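How to Run a Two-Arm Robot Demo at an Open Day

28 February 2026
By Griet Stevens

We hold an open day at the Stokstead workshop twice a year, and the two-arm demo is the one visitors ask for. I wrote these steps for whoever runs it next. They assume you know how to start the arms and load a saved program. If you don't, ask Toon Hermans for a session well before the day.

What you need

The two arms and their controller. The simulator laptop. One large screen. A flat square block and a spare. Floor tape. A printed copy of the stop procedure. An extension cord long enough to run along the wall and stay out of the walkway.

The week before

Pick one task and keep it. Ours is a simple pick: one arm goes down to the table, closes on the block, lifts it, and sets it down again. The other arm waits over the table and then takes its turn. In November we tried to show four tasks in half an hour, and most people only saw us loading programs.

Build the task in the simulator first. Put the virtual table at the same height as the real one. Ours is 900 mm from floor to top, and Teun Hendriks has marked the figure on the inside of the cabinet door. Measure again if the table has been moved or the feet adjusted.

Run the whole task in the simulator at full speed, then at the demo speed. Watch the space between the two wrists. Most of our trouble has come from there, when one arm turns its wrist while the other is still coming in. If they get too close, add a waypoint higher up for the arm that is waiting. Don't try to fix it by changing the timing, because somebody will pause the program to answer a question and the timing will be off after that.

Save the program under a new name with the event in it. Do not overwrite last year's file.

Setting up the room

Tape a line on the floor 2 meters from the table edge. Visitors stay behind it whenever the arms have power. Put the screen where people behind the line can see it without turning their backs on the arms.

Place one person at the stop button and one person to talk. These should never be the same person. Sem Dekker usually takes the button and I usually talk, but anyone on the Altier team can do either job after a practice run.

Do a full run before the doors open. Check that the block is centered on its mark. Wipe the finger pads with a dry cloth.

Running the demo

1. Start with the simulator on the big screen. Say that it is a simulation. Some visitors will take it for a live camera view if you don't tell them.

2. Play the pick once without talking. People look more closely when it's quiet.

3. Play it again and pause when the gripper has closed on the block and the block is still on the table. Leave it paused while you explain how the program gets there: the arm moves above the block, the wrist comes straight down, and the fingers close. The lift is a separate command. 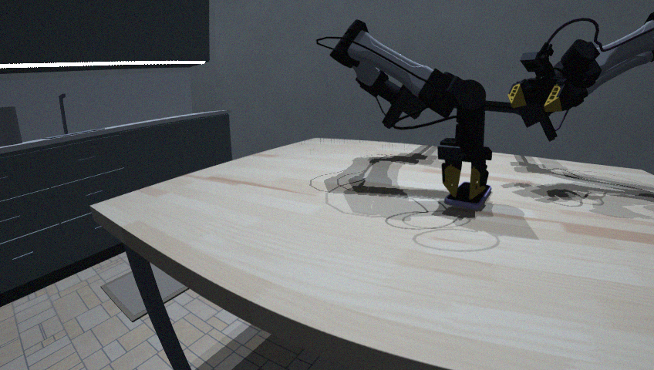 4. Ask the group what they think should happen next, and give them time to answer. Children often say the second arm should take the block. You can do a handover if you have prepared one, but don't make one up on the spot.

5. Resume, and let the program finish.

6. Move to the real arms. Call out "power on" so the button person can answer. Run the same task at the demo speed.

7. Take questions with the arms stopped.

Common questions

How much did it cost? We don't give a price for the whole cell. The only number I share is the 3,495 we paid for the secondhand table and frame from Grotel.

Can I try it? On the simulator, yes. Let them jog one arm with the arrow keys and reset it afterward. On the real arms, no.

What happens if it drops the block? The program stops and we put the block back by hand, after power off.

Group size

Keep each group small enough that everyone can stand at the tape. At the last open day we had 62 people through in one afternoon, and it worked once Lucie Lavoie started handing out time slots at the door. The slots are printed on the back of the Mohmand floor plan, so use those and don't make new ones.

Packing up

Park both arms, power off, and take the key out of the controller. Pull up the tape the same day or it leaves glue on the floor. Copy the demo program to the shared drive and write down any waypoint you changed.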